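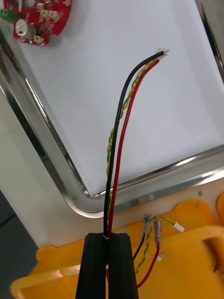
Notburga Moser always said that the red wire tells you the truth and the yellow and green pair tell you whatever they like, and that if I couldn't learn to tell a good lead from a bad one by Easter I might as well go back to the bakery.

I'd only been at Zaugg nine days when she came out with that. I remember laughing, then seeing she wasn't laughing, then turning my laugh into a sort of cough and reaching for the next harness.

Black, the twisted pair, red. Every one of them the same, up to the little white plug. You lay it on the paper, you straighten it, you look. The paper was Notburga's idea, years before my time. A steel tray on its own is a terrible thing to look into for a whole morning, it throws the light straight back up at you and you start seeing breaks in wires that are perfectly fine. So she lined hers with a clean white sheet, and then the whole bench had to have one, and then old Zaugg complained about the price of paper and she brought her own in from home for a month until he was too embarrassed to go on.

The boards were for the Odard. I should explain the Odard, though my sister says I explain it at every family meal and could I please stop. It was a wall clock that hummed. You set it for when you wanted to get up and it hummed at you, very low at first, and then louder and louder until you got out of bed and put your hand on it. People either adored it or threw it down the stairs. Round red board inside, a lead to the front, a lead to the back. We did the insides at Zaugg and somebody in Lasside did the cases, and they were put together over there and sent off to shops I'd never have dared walk into.

I loved it there, I really did! I'd come from icing buns. Nobody has ever asked you to look closely at a bun. At Zaugg I was paid (not well, but paid) to look closely at things all day, and my bench was warm, and there was a radio, and Thaddäus Stöckli came round twice a day with the post and stood about telling us what was wrong with everyone else's departments.

The trouble

The trouble began with a delivery from Postov. Postov made the harnesses, somewhere up past the reservoir, and they came down to us in big flat boxes with the leads all laid in together like eels. There were supposed to be 200 of them. I opened the box and started moving them across into the yellow bins, and I was enjoying myself, I had the radio on, I got to the bottom of the box a good deal sooner than I'd expected.

I counted them again. Then I counted them out loud, which made it no better.

152.

"You've dropped some," said Thaddäus, who had materialised at my elbow with the post.

"I have not dropped forty-eight wires, Thaddäus."

"You'd be surprised what people drop." And he looked under the bench for me, quite thoroughly, and came up with a biscuit and a pencil and gave me the pencil.

I ought to have gone straight to Notburga. I know that now and I knew it then. But I was nine days in, ten by then, and I had this picture in my head of her putting her glasses up on her forehead and saying the word bakery. So I thought I'd have a proper look first. I wrote 152 on the back of my hand in biro and pulled my cardigan sleeve down over it and got on with the checking as if nothing had happened.

And of course once you're worried you see everything. I started noticing that some of the leads were not what I'd call Postov leads. The yellow and green were twisted tighter. A Postov twist is a lazy thing, you could get a fingernail into every turn of it. These had been done by someone with strong opinions. I put one in the tray and one in the bin beside it and looked from one to the other until my eyes watered. Same colours, same plugs, and I'd have sworn on my grandmother that they'd come from different hands.

I began a separate bin for the tight ones. By dinner there were 27 in it.

I ate my sandwich at the bench. Notburga came past with her soup and stopped and looked at the bins, and at me, and at the bins.

"You've got two lots there," she said.

"I'm just, um. Trying a system."

"Are you," she said, and went off with her soup.

Well, I couldn't taste a thing after that. I'd moved on to the boards by then, to calm down. Boards are restful. They've all got the hole through the middle, and I used to hold them up and look at the window through it, and then at Thaddäus if he was about, and once by accident at Mr Zaugg, who waved. I put one on the paper and one in the bin, and fetched some more leads over to go with them. Then I saw what a state I'd let the bench get into – I'd been so busy being a detective that I had harnesses in a heap, all in a knot, plugs going every way. My gran would have cried. I gave myself until the end of the afternoon to get it straight, and then I'd own up.
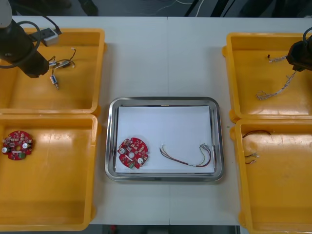
Notburga's drawer

At half past four everybody went to look at the snow. It was only January snow, there was nothing special about it, but the loading door was open and someone had shouted, and off they all went in their aprons. I stayed put with my knot. I'd got hold of a white plug and was following it back through the tangle (you mustn't pull, you have to sort of ask it) when I ran out of clips.

Notburga had clips. Notburga had everything. Her drawer was the second one down on the left of her bench, and we were allowed in it for clips and plasters and nothing else, and I want it on record that I went in for clips.

It stuck a bit. When it gave, it came right out to the end, further than I'd ever seen it come, and behind the clips and the plasters and the tin of throat sweets there was a cloth, and in the cloth there were leads. Lots and lots of leads. Black, yellow and green, red. Lazy twists, every one! Proper Postov. And next to them a pair of little pliers, and a harness half undone, and the beginning of a new twist in it, very small and very tight.

I stood there with my hand full of clips. I could hear them all out on the loading bay being silly.

"They come loose," said Notburga.

I've never been so frightened in my life. She had snow on her shoulders. She didn't look cross, she looked the way my mum looks when you find the Christmas presents.

"The Postov ones. Not in a week, not in a month. You hang that clock on a wall and it hums, and it hums every morning, and a slack pair works its way off the plug. A year and a half, if you're lucky. Then it doesn't wake you up." She took the half-done one out of the cloth and showed me, turning it over. "I told Zaugg. I told Postov, I wrote to them, I've got the letters. They said it was within what had been agreed. So I take some home when a box comes in, and I do them in front of the television, and I bring them back. It's usually all done before anybody opens the box. I'm behind. It's my wrist."

"Forty-eight," I said.

"Is it? I thought I'd only taken forty." She frowned at the cloth. "You counted them, then."

I pulled up my sleeve and showed her the back of my hand. I don't know why. It seemed like the time for it.

She looked at the biro for a good while. Then she put her glasses up on her forehead, and I thought, here it comes, the bakery, and she said, "And you picked out the ones I'd done. By eye."

"By the twist."

"How many?"

"27."

"I did 28," said Notburga, and she went over to my bench in her wet shoes and went through the Postov bin until she found the other one, and she dropped it in with the rest and told me that one didn't count against me, she'd done it during the weather forecast and it was poor work.

What I did in the evenings

So that was my winter. I'd get home by seven, have my tea, put the telly on, spread a clean sheet of paper on one of Mum's oven trays and do twists. The first ones were dreadful. Notburga brought them back to me in an envelope without a note. After a bit the envelope had fewer in it, and then one morning there wasn't an envelope, and I looked all round my bench in case it had slipped down somewhere.

Thaddäus knew, naturally. I think he'd known for years. He started bringing the Postov boxes to us before he'd taken round the letters, and he'd put them down and say, "Short again, I expect," and walk off whistling. Mr Zaugg never said a word about it, though at some point there was a new pair of pliers on my hook, small ones, good ones, and when I tried to thank him he asked me if I'd seen his hat.

They stopped making the Odard in the end. Lasside wanted something with a screen. There was a last box, and a last tray of boards, and Notburga did the final harness herself with her bad wrist and wouldn't be helped. I've got the date of it, 12 April 2019, as she wrote it very small in pencil on the back of the tray paper and let me take the paper home.

I've still got my own Odard too, up over the fridge. It went off this morning while I was in the bath and I had to run through the flat in a towel to get my hand on it, with next door banging on the wall.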